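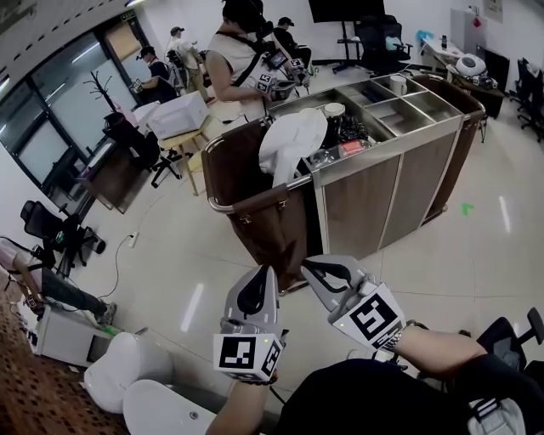 The Cart Comes at Three

Long before I had a desk of my own, I loved the office tea cart. My first summer job was in the mailroom of an insurance company in Nustton, and every afternoon you could hear the thing before you saw it – one bad wheel, cups rattling, the whole floor suddenly finding a reason to stand up. Coffee, tea, a plate of buns from the Baren bakery if you were quick!

Then the vending machines came, and the cart went down to the basement for years. So I was delighted to learn that it's rolling again, and in more places than I expected. Two companies in Nustton have brought back the afternoon round, and a third is trying it out this February.

Tateo, a paper supplier on the north side of town, has the best one I've visited. The round starts on the top floor at three and gets down to the loading dock by half past. They bake nothing themselves, but the ginger cookies are fresh that morning and the tea is properly strong (ask for the black tea from Li, the little import shop across the street). People drift over, lean on a filing cabinet and talk to somebody from a department they never email. I heard a very good argument about tomatoes.

Tateo keeps a tally, and I love them for it. Last year the cart poured 3871 cups, up from 3476 the year before, and most of the growth was plain tea with milk.

If you want to start one where you work, keep it small. Put out a hot drink, a cold drink and something sweet. Keep to the same hour every day, and take the same route so the far corner gets its turn. Go the other way around once a month, though – the far corner has waited long enough for first pick of the buns.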